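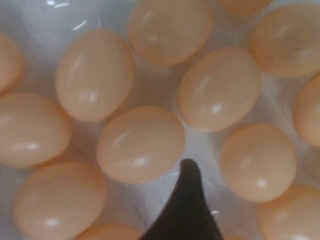 Peach eggs, close up

Onach Play Eggs with Tray, set of 24

Yes, it's a lot of plastic eggs for one toy kitchen. We stock the set mainly for the tray, a clear one with shallow round cups that gives children a sorting job to do. The eggs are all one colour, so don't expect much from them as a colour game. Onach calls the set "educational". We'd call it eggs.

Price: 14.40
Item no. 373 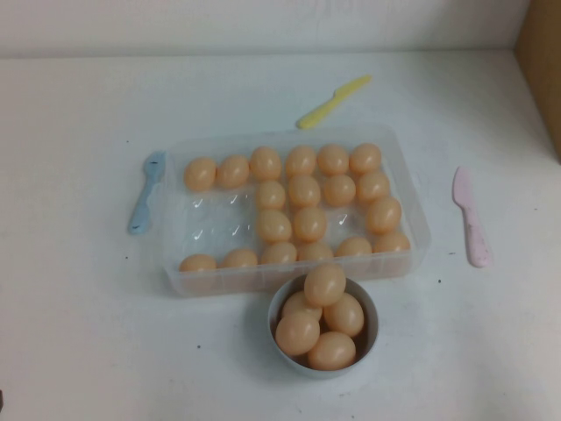 Eggs in the tray and bowl, with pastel cutlery

Bowl and cutlery are sold separately. The maker says the tray can be wiped clean; Nokuthula Modise in our shop would like to see it after a year at a nursery before she agrees. Next delivery is due in September.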